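The Second Arm

Maximiliano Godoy had the budget open before the coffee was done. 2,000 left until February, and he already knew what he wanted to do with it.

"Grippers," he said. "Spare fingers, a spare wrist camera, and whatever's left goes toward the second arm!"

Erhan Güneş pulled up a stool. He had run the bench at Rastilcombe for eight months and he loved a parts list more than anyone Max had ever met. "Nero only needs new fingers twice a year," he said. "Put down two pairs. Then the mount. Voß has a good one, and they ship from Raltstead."

"Two pairs. And cables?"

"Always cables – the long ones, six of them."

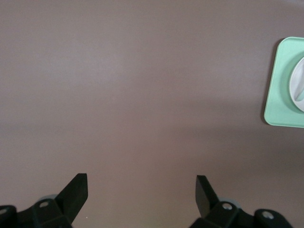
Max typed it all in and watched the total climb. It was still under! He could already picture both arms working across the table from each other, one holding a dish steady while the other wiped it, and he got up and walked a lap of the room because sitting still was impossible.

"You haven't added shipping," Erhan said.

Max came back and added shipping. The number turned red.

"Fine, four cables," said Erhan, who was grinning now too. "And we make the mount ourselves. I've wanted to try that since I got here – I have drawings, do you want to see the drawings?"

Max very much wanted to see the drawings. He deleted the line from Voß, the number went black again, and Erhan ran down the hall for his notebook.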